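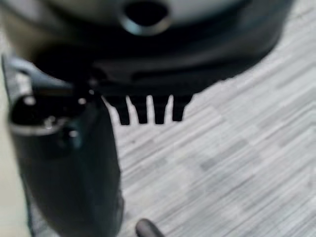

# Clamix passes 1000 recordings, most of them of chores

TRERKIER, October – Clamix, the Jidetcombe robotics firm, has collected its first 1000 handling examples for Morrison, a system that learns to do small jobs around the house by studying how they are done.

Each example is a short run with the gripper, guided by a person and filmed from the wrist. The camera gets what the gripper gets, and on floor-level work that can mean the dark underside of something and a good stretch of pale floor.

Some 300 of the runs were made at floor level. A further 103 were fumbles, and they have been kept, labelled and given to Morrison along with the rest.

"We pay grown adults to pick things up badly and write it down," said Sorcha Ogilvie, who leads collection at the Trerkier workshop. "My mother has asked me to stop explaining it at weddings."

Clamix will add 240 runs over the winter, chiefly in tight spaces and poor light. Households in Trerkier with an awkward corner to lend – and a tolerance for visitors who repeat themselves – may apply at the workshop door before noon.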